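Gripper finger wear, when do you swap them?
Bench Cells > Maintenance
16 September 2024

paucar_bench wrote:
Two-finger gripper on the arm at our Gusemside counter cell. View from the wrist cam:

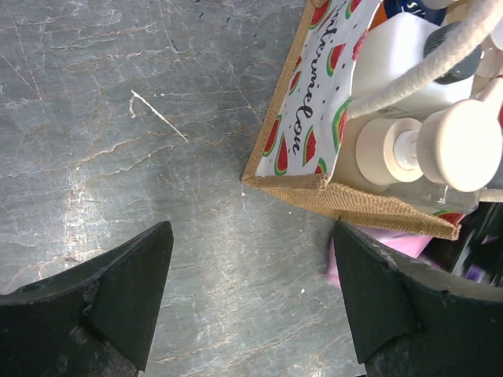

The fingers went on in June. Both have chips and scratches on the body now. The job is picking bottles and pumps out of a tote bag on a stone counter. Grip force is still the factory setting and I home the gripper every morning. I had 7 dropped bottles last week out of 566 picks. Would you replace the fingers or re-zero first?

zillstead_tech wrote:
Replace both. Chipped fingers don't close square. We change ours as a pair and log the date on the cell door.

mk_parkeris wrote:
Disagree. Chips low on the body don't touch the part. Look at the inside faces near the tips. If those are flat, leave them on and check the mounting screws. Mine were loose on one side and it looked just like worn fingers.

zillstead_tech wrote:
Screws, sure, but a set of fingers costs less than an afternoon of chasing drops.

paucar_bench wrote:
How low do you two let the tips go over stone? I have a 5 mm clearance.

mk_parkeris wrote:
That's fine if your counter height is right. Touch off at all four corners. Our slab was out by more than I expected at one end.

zillstead_tech wrote:
Same here on clearance. Run the wrist at 78 percent speed near the bag too, the handle can catch a finger.

paucar_bench wrote:
OK. Screws and corners tonight, and I'll order a pair anyway. Will post the drop count on Friday.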